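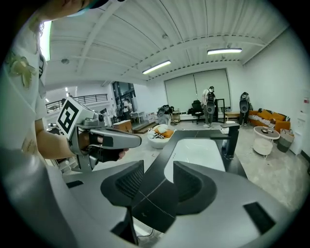 Chapter 6
Warranties and the Fine Print

Most buyers think a warranty is a gift from the seller. Students should start this chapter doubting that. A warranty is a promise with limits, and the limits are usually written by the side that would have to pay.

Take the Trultora countertop oven, a product we will return to in this chapter. The box says "full coverage." The booklet inside runs to 43 pages, and the coverage takes up less than one of them. The rest deals with what is left out: power surges, cleaning with the wrong cloth, use in a rented home. A buyer who paid $600 may be surprised to learn that the promise on the box and the promise in the booklet are two separate things. Courts do not always agree on which one counts.

6.1 Express Promises 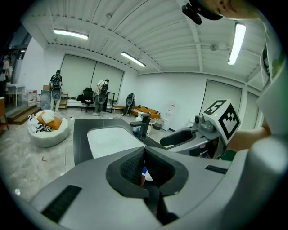

Reading time: 21 minutes

An express warranty is made when a seller states a fact about the goods and the statement becomes part of the deal. No special words are needed. "This pump will run in freezing weather" may be enough. "This is the best pump in Bollcombe" is almost surely not, since judges treat it as sales talk.

The line sounds clear. In practice it is not — a good deal depends on who said what, and on whether anyone wrote it down. When Raltside sold its heaters as "built to last," its lawyers later argued that the phrase meant nothing at all. Readers may wonder why a company would pay to print words that mean nothing.

Sellers also like to say that a buyer "should have read the terms." Keep that claim in mind as you read the Sombatkul dispute in the next section. The terms there were sealed inside the carton, under the product, and the buyer was held to have accepted them by opening it.

Before going on, find a warranty for something you own and mark every sentence that takes a right away.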